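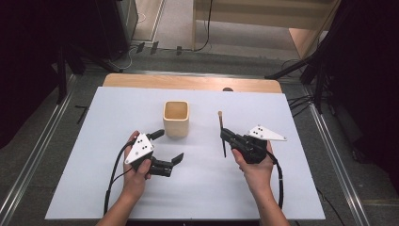 Moving the kitchen, week whatever

Ok quick one, the kettle's on and I have maybe half an hour before the delivery window opens. Which is noon to six. Love that.

So. We're still in the apartment on Baptiste, mostly. Half the kitchen is in the new place, half is here, and the half I need is always in the other one. Last night: pasta, no colander. Drained it with a pot lid and a prayer. Lost a third of it down the sink.

People keep asking what it's costing so fine. The movers quoted 2895. Then they came and looked at the stairs and it became 3091. For stairs! Stairs that were on the form! I put them on the form, I have the email. Priya Mercado (downstairs, moved out in May, same company) says she got the same thing, quote goes up the minute someone sees the landing. She argued and got nowhere. I didn't even argue. Too tired. Paid the deposit standing in the hallway with a lamp under my arm.

Things I've learned about packing a kitchen, no order:

Stop buying food earlier than you think. I have four open bags of rice. Four. Why.

Wrap plates on their edge like records. My mom has been telling me this since college and I finally did it and nothing broke, except the one bowl I left out to "use until the last day."

The utensil drawer is where it all falls apart. Everything else is a shape. The drawer is just sticks. I had chopsticks in there from at least two apartments ago, takeout ones, the nice ones, singles with no partner, all mixed in with skewers and a meat thermometer that might be dead. Took me longer than the whole pantry. I kept sitting on the floor trying to match them up by color like that was a normal use of a morning.

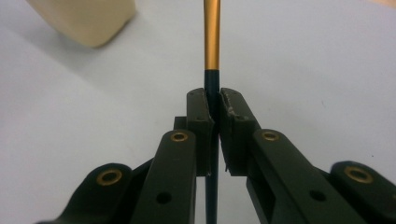

Black at one end, gold at the other.

Anyway I gave up on pairs and put the lot in a rubber band. Future me can deal.

The new kitchen is smaller, did I say that already. Nicer light, a window over the sink, less drawer. So I'm trying to be a counter person now, with stuff standing up in cups and jars where I can grab it. I got a wire rack from Kotico that was supposed to hang off the shelf and it does not hang off the shelf. It leans. Sent it back. Then a set of jars from Gutance, good lids, a bit tall for the cabinet so they live on top of the fridge and I need the stool every time I want oats. Not a win exactly but they look great up there.

Whatever I end up with has to be easy to wipe down. Crumbs get in the bottom of anything deep and then you're shaking it over the trash at eleven at night. I've decided square is better than round too, it sits flat against the wall and dosen't roll if you knock it.

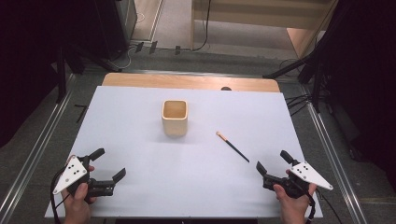 And it has to be heavy enough that a ladle won't tip it. That's the whole list. I've been through every listing on Lutenness (that's the secondhand app everyone in this building uses, I'm in too deep) and it's all either forty bucks or shaped like an owl.

Still to do before the truck: spices, the freezer, the cabinet over the stove that I can't reach and have been pretending isn't there. Also defrosting. How long does that take?? Somebody tell me, the internet says anything from two hours to a full day and I don't beleive either one.

Buzzer just went. Might be the boxes. More later, if I can find the charger.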